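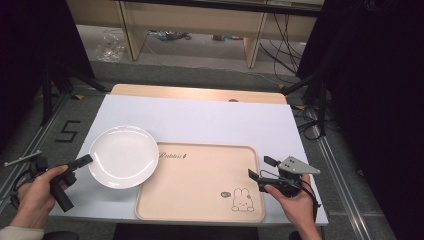

The bunny tray and a white plate

July
By Tiziana Fiore
5 comments | 20 shares

Neltside Supper Club, minutes of the July meeting

Okay, I said I'd get these up before the weekend and I have, just barely. I'm doing minutes again while Odile is out with her knee, so if you want the crisp version with everything numbered you'll have to wait for her to get back. If I've got something wrong, say so in the comments and I'll fix it.

We started at 6:40 at my place, later than planned, as the bridge on Indlow Road was down to one lane and half of you were sitting on it. Present were me, Beck, Yusra, Paul, Winnie, both Hallorans and Desmond, who had to leave at 8. Apologies from Odile (knee) and from Carmen, who was working.

Last month's minutes. Paul wanted it noted that he did not "volunteer" to drive to Melis for the folding tables, he was "assigned." So noted, Paul. Otherwise agreed as written.

Money. We have $763 in the account. That's after paying the hall deposit for September and before we pay Beck back for the propane, and she still hasn't given me the receipt (Beck!! it's in your glove box, you told me so yourself). Winnie asked if that was good or bad. I said it was fine. We had less this time last year and we still got through the fall suppers without asking for anything extra. Mr. Halloran thinks we should raise the plate price from $12 to $14. This went on for quite a while. The case for it is that chicken has gone up and we keep pretending it hasn't. The case against, mostly from Yusra and me, is that the people who bring three kids are the ones who feel it first, and those are the people we want in the room. Desmond suggested leaving the adult price alone and charging for seconds, and I am writing down here that I hated that idea, and so did Mrs. Halloran, who said she would personally hand out seconds under the table. We voted. Price stays at $12 through the end of the year, five in favor, two against, and Winnie couldn't decide so she went to get more iced tea.

September supper. The hall is ours from 2 in the afternoon. Doors at 5:30, food at 6. Menu as it stands is baked chicken, the big bean dish, corn if it's still decent by then, a green salad, rolls, and peach cobbler. Yusra is doing the beans again and wants to start them the night before in the hall kitchen, so I need to ask for the key a day early. I'll call. Beck has the chicken. Mrs. Halloran offered four cobblers and then looked at the numbers from last time and said six. Bless her.

We had a long talk about the slaw. You'll remember that in the spring we ended up with a mountain of shredded cabbage and nothing on it, as two people each thought the other one had the dressing. Paul has now bought a thing called the Grater, a big crank-handled number he found at a yard sale, and he is very excited about it. He brought it with him and did a carrot. Then he did another carrot. It does go fast! But it's also loud and it walks across the counter while you crank, so we agreed he'd clamp it to something before September. Slaw is back on the menu on the condition that one person does all of it, cabbage and dressing both. That person is Paul. He says he was assigned.

Plates and serving stuff. We're short. Some of the white plates from the hall cupboard have chipped over the last couple of years, and Winnie doesn't want anybody's kid getting a cut lip, and she's right. I said I'd go through what I have at home. Beck has a box from her aunt. We don't care if it matches. Winnie would like to keep one tray back for the little kids' table so they can help themselves to rolls without reaching over the hot dishes, and everybody liked that idea. Please put masking tape with your name on the underside of anything you lend. Last time I came home with a pie dish that still hasn't been claimed, and it's a nice one, blue, kind of heavy, so come get it.

Paper plates came up, as they do every single year. Mr. Halloran is for. I'm against, but I'm not the one who washes up (I've got the register and then I'm on coats), so I kept quiet for once. Yusra said if we get a proper washing crew of four, in two shifts, she's happy to keep using real ones. Names so far for washing are Yusra, Desmond and Carmen, and Carmen doesn't know yet. We need one more. Could one of the teenagers do it? There was talk of paying them in cobbler.

Tables. The hall has enough for 60 if we put people at the ends. We had more than that in April and it was tight, with strollers parked in front of the fire door, and we can't do that again. So Paul is going back to Melis for the folding tables. The church there is lending them for free, but they want them back by noon the next day, swept off, and they mean it. Mr. Halloran will go with him to lift. We also need tablecloths, or the roll of white paper, which is cheaper and the kids can draw on it. Beck to price the paper.

Flyers. Winnie made a lovely one with a sunflower on it, only it had last year's start time. She's fixing that. We'll put 20 around town, in the library, the laundromat, the feed store and wherever else will let us, and the rest of the word can go around the usual way. Desmond is going to ask the Indlow paper if they'll run a couple of lines in the events column. He said last time they spelled us "Neatside," so he's going to print it in capital letters.

Rides. Mrs. Halloran reminded us there are people on the far side of the creek who'd come if they had a way to get here. She can take two in her car and Beck can take three. If you can do a run at 5 and another after cleanup, let Mrs. Halloran know. Don't tell me, I'll lose it.

Any other business. Winnie asked if we could have music. We all said yes and then couldn't agree on what kind, so it's held over. Yusra would like the kitchen window looked at, it sticks, and with the ovens going it gets miserable in there. I'll bring it up when I call about the key. Desmond had already left by this point, so he has been put down for trash.

To do, so there's no arguing:
Tiziana: key, window, plates from home
Beck: propane receipt, chicken, paper roll price
Paul: Melis tables, slaw, clamp
Winnie: flyers
Desmond: newspaper, trash
Mrs. Halloran: cobblers, ride list
Everyone: one more dishwasher, please

We finished at 8:50. Next meeting is at the Hallorans', same time, and park on the grass side as they're having the driveway done. Bring a chair if you have a folding one.

Tiziana

5 comments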